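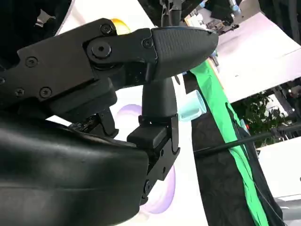
Table helpers wanted for August

Hi all! We're after a few more people to help with the tabletop sessions at Drurkorby, and I'd love to hear from you if you've got a free morning and don't mind setting the same table over and over (I find it quite soothing, but I'm odd like that). You'd be putting out mugs, plates and little toys, clearing them away, then doing it again in a new arrangement.
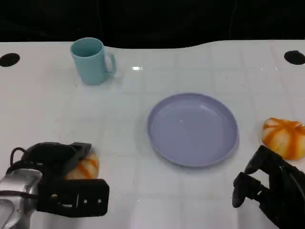 Teal mug, lavender plate and a striped toy pumpkin on the grid.

Each session runs 23 layouts from the Cirkari sheet. We did 254 layouts last round and want to reach almost 800 this time, so many hands please! No experience needed, just a decent eye for colour and
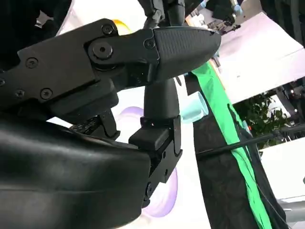 the patience to put a plate back in its square when you've bumped it. Wear flat shoes, bring a snack, and there's tea in room 904 at the break. We pay by the session through Marnurix, and parking is free behind the Lanz building.

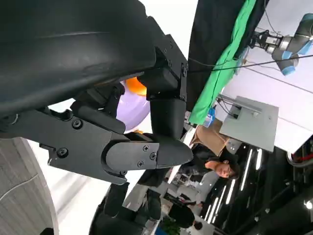 One helper from last round wrote that the mornings went faster than she'd expected, and that she now sets her own kitchen table in straight lines.

To put your name down, drop a note at the Drurkorby front desk by 4th May with the mornings that suit you.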